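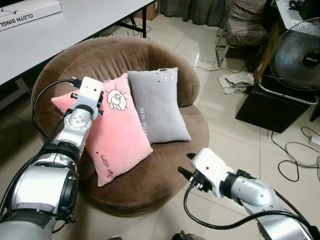 Karim Hakim wants to know why a robot would need any lessons in tidying cushions, when his little sister can do it and she is only four. He sent us that question in February, and we liked it so much that we are going to spend this whole page on it.

First, though, a little about the kit, so that we all know what we are talking about. It is called the Haugen Home Helper, and it is made by a company named Stimex. It has two arms, a left one and a right one, and each arm has a gripper where you have a hand. Schools and libraries can borrow it for a few weeks, or a family with a lot of saved-up allowance (a LOT!) can buy one. Along with the arms you get a thick book of chores called the Gralura Book. There are 40 chores in it, and the cushions on the round chair are one of them.

So, Karim, let's think about your sister for a minute. When she picks up a cushion, she already knows a great many things that she has forgotten she ever learned. She knows a cushion is squashy. She knows that if you pinch one corner and lift, the rest will sag and swing. She knows that the pink cushion and the gray cushion are two separate things even when one is leaning on the other. She has been grabbing, squeezing, dropping and probably chewing on soft things since she was a baby, and all of that was practice.

The arms haven't had any of that. A robot arm in a factory usually does one job with one kind of part, and the part is hard and always the same shape. A cushion is much naughtier than a metal part. Push it and it dents. Lean it against the back of a chair and it may slide down again by itself. If it has a picture on it, like a little bear's face up in the corner, it would be nice if the bear ended up the right way round, and now the robot has one more thing to look out for.

How does the teaching go?

With the Haugen kit, a person shows the robot what to do. You hold a pair of handles, and when you move your hands, the arms move too. Close your fingers and the gripper closes. You guide the left gripper down to the corner of the front cushion, very slowly, and pinch. You might bring the right gripper to the other side to help. Then you lift, set the cushion where you want it, and let go. While you do that, the computer is saving everything: how each joint bent, when the grippers opened and closed, and what the cameras saw.

One time through is called a "try." The book asks for 60 tries of the cushion chore, and it wants them all a bit different. Sometimes the pink cushion should start in front, sometimes the gray one. Sometimes they should be crooked, or flat, or halfway off the seat. This part sounds boring and I thought I would hate it, but making up new ways to mess up a chair is really rather fun, and you are allowed to be as silly as you like.

After the tries are saved, the computer goes over them again and again, looking for patterns. It is a bit like when you learn a song by hearing it in the car every morning until you find you can sing it. Then you put your handles down, press the green button, and let the arms have a go alone.

Did it work for us?

Some of the time. The first afternoon, the left arm pinched the air right beside the cushion and then carried the air very carefully to the back of the chair. Idun Myklebust laughed so hard she had to sit down on the floor. After more tries it was catching the corner nicely, but it pulled both cushions along together when they were pressed close. We went back and showed it how to slide one sideways first, and that helped a good deal. By the time we had saved 108 tries, it could set two cushions side by side more often than not, though it took longer than it takes me to eat a banana.

Things we liked

The grippers stop if they meet something they didn't expect, and they don't squeeze hard. The Gralura Book is written in plain words, with a page for each chore and plenty of room for your own notes. You can use your own chair and your own cushions, and you can pick something with a pattern you like.

Things we didn't like so much

There are a lot of cables. Each arm has its own, and they need to hang loose enough that the arm can reach without tugging. Ask a grown-up to do the plugging in, and walk the long way around so you don't trip. The handles are also a little big for small hands, and Akihiko Tamura, who tested them with us, had to rest his thumbs every few minutes.

Try it without a robot

You can find out how hard this is with no kit at all. Get two pairs of kitchen tongs, one for each hand, and put two cushions on a chair. Now straighten them up using only the tongs. No elbows! When you have managed that, close one eye and do it again. Then ask a friend to lean one cushion on the other in the trickiest way they can think of, and swap places.

If you do try the tongs, write to us at the Fosier library desk and tell us which cushion gave you the most trouble. Karim, we would like to hear how your sister gets on too.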